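4. Preparing the table for the vegetable exercise

This section is for the helper who sets up the kitchen corner before the group arrives. Please read section 3 first if you have not yet unfolded the table.

1. Unfold the table and press on each leg until it stands firm.

2. Wipe the table top with a damp cloth and dry it. Small scuffs do not matter, but crumbs must be removed.

3. Put the cutting board on the table with its short side towards you. The black handle should hang over the front edge, so it can be gripped easily.

4. Place the basket at the far end of the board. It may stand a little over the end of the board.

5. Put one green pepper on the near half of the board. Do not put it in the basket yet.

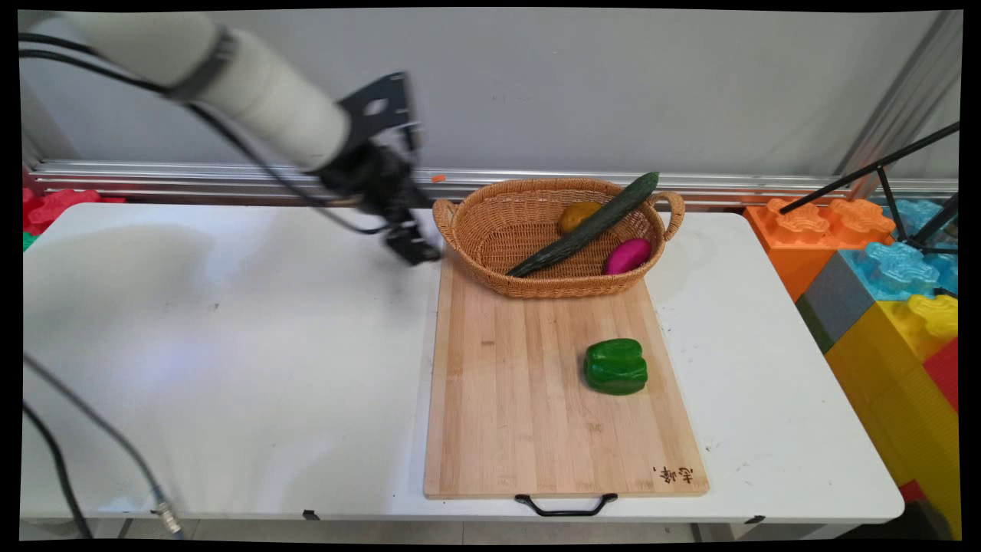
Page last changed: July 17, 2019 (S. Kofler)

With the bamboo board, check that the lettering is at the near right corner. If you find it at the far end, turn the board round.

Note: The oval wicker basket has a handle on the left and one on the right. Keep both handles free. Other baskets from the Bivo box can be used if they are not wider than the table.

Caution: The board handle stands out from the table. Do not walk close along the front side, and do not lean on the handle, or the board can tip up.

6. Keep the knives in the drawer until step 9. They are not necessary for the first part.

After the exercise, wash the pepper and put it back in the cool box. The board is wiped by hand and must not lie in water. For a missing basket please ask Mathias Moser, extension 617.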